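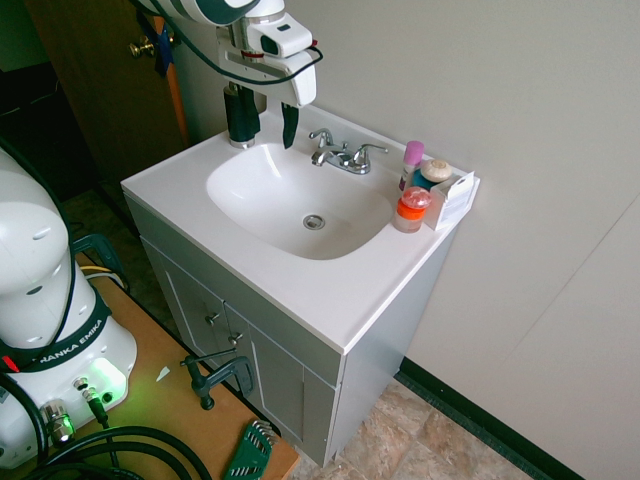 **Stuvemeo house meeting, 21/05/2026**

Here: Marloes Hendriks, Irja Pitkänen, Natalina Zuccaro, Ottavio Pace (taking notes). Cosimo Villa sent his apologies and a very nice lemon cake.

**Bathroom counter.** We had a long and good-natured talk about the toiletries by the sink. Irja would like the whole counter clear at night so it can be wiped down properly, while Natalina feels the deodorant and the jar with the orange lid do no harm on the right-hand side, near the wall (and she did say it very sweetly!). Agreed: small things may stay on the right, and the rest goes in the cabinet underneath.

**Cabinet.** Marloes will sort it out and buy 2 baskets.

**Faucet.** Ottavio to ask Galli what a service visit costs. We can spend up to 400 this year, and any bigger work waits until October.

**Cleaning turns.** Same order as before, starting with Cosimo.

Cake was finished before the last item.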